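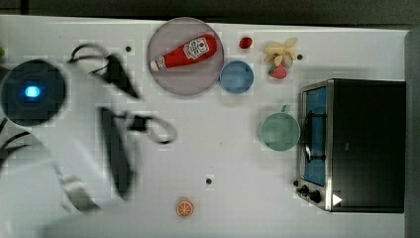
Re: [floor-list] arm on the sorting bench
From: Wanpen Yensuk

Quick one, on break. Kulap Suksawat wrote on Sunday:

> Ploltis say the arm does 400 picks a shift by April. What
> happens to the four of us on that bench? Nobody at
> Valodthorpe will say.

No job cuts, I asked twice. But two of you move to checking and resets - same grade, and they want it in writng from us by Friday. I said not before we see the new rota. Resets are dull, mind. 53 last shift, all logged by hand.

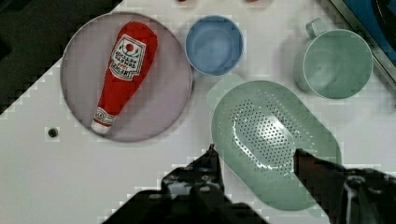 Bench from the wrist camera, ketchup on the plate, colander by the gripper.

Still no answer on breaks - the arm doesnt stop for tea so who covers? Bring it to the meeting please, and the old rota if anyone has it.

Wanpen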